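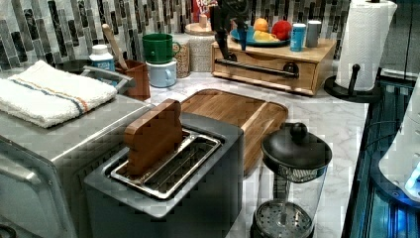 What we eat before 8 a.m.: my breakfast survey

By Siham Benjelloun

When our teacher said we could pick any topic for the statistics project, I wrote down "breakfast" mostly because I was hungry. Then I got really into it! My question was pretty simple: do students at Carroll who eat breakfast at home eat something different from the ones who grab it on the way to school?

How I did it

I made a one-page paper survey and handed it out in homeroom and at the bus stop on Stillach Street (cold, but people are bored there so they say yes). I printed 90 copies and got 60 back. Of those, 19 had to be thrown out. A few were blank on the second side, and one person answered every question with "soup." That left me with 41, a lot smaller than I wanted, but okay.

I asked what they ate, where they ate it, how many minutes it took, and what time they got up. I should have asked about drinks separately. People wrote coffee in the food box and I had to decide what to do with it (I counted it as no food, sorry coffee people).

What I found

Toast won at home, with 14 out of 26 people. Cereal was second with seven, and the other five had eggs or leftovers. For the 15 who eat on the way, it was nine for pastries from the Dresitz bakery, four for granola bars and two for a banana. I really thought bananas would do better!

The part I liked most was the time question. The at-home group spent about 11 minutes eating, and the median for the other group was four. My cousin says four minutes is plenty. My grandmother read the draft and was upset for the whole evening.

Problems

My sample is mostly kids who take the same bus as me, so they all live on one side of town. I also left out anybody who skips breakfast completely, and that's a big hole. Three people told me they would have checked that box if there was one.

If I do this again in September I'll add the skip box, put drinks on their own line, and ask the other bus stop too. I still have the blank form if anyone in next year's class wants it.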